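Chapter 4

Does Home Advantage Exist?

Ask anyone on the touchline at Clorkton and they will tell you that playing at home is worth a goal start. They say it with great confidence, and they have said it for years. This chapter asks how they know.

The usual proof is a count of results. Isla Merrick, who kept the records of the Londus district league, went through 1,520 matches and found that home sides won more often than visitors. Her count is careful and there is little reason to doubt it. What people have built on it is another matter. Coaches talk about the crowd, yet 281 of those matches were played in front of hardly anyone. Players talk about knowing the pitch, but several clubs shared a ground and both sides knew every bump in it.

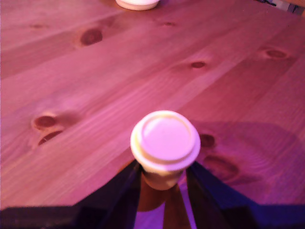 Does a noisy crowd make the home side play better? The evidence for this is thin, and much of it comes from players who were asked after they had won.

Travel is a more promising idea, though it too needs watching. Piromora had the longest journeys in the league and a poor away record. They also had a poor home record. A weak team that travels far will lose far from home, and the bus gets the blame. Matos, with journeys nearly as long, lost very few away games in the same seasons, and this is seldom mentioned.

Then there is the referee. Some writers claim that officials lean towards the home side on close calls. It may be so. To show it, we would need to agree on which calls were close, and the people doing the agreeing tend to support somebody.

In the sections that follow we take each claim in turn and ask what would have to be true for it to hold. Readers should have Merrick's tables to hand, along with the notes on drawn matches from Chapter 3.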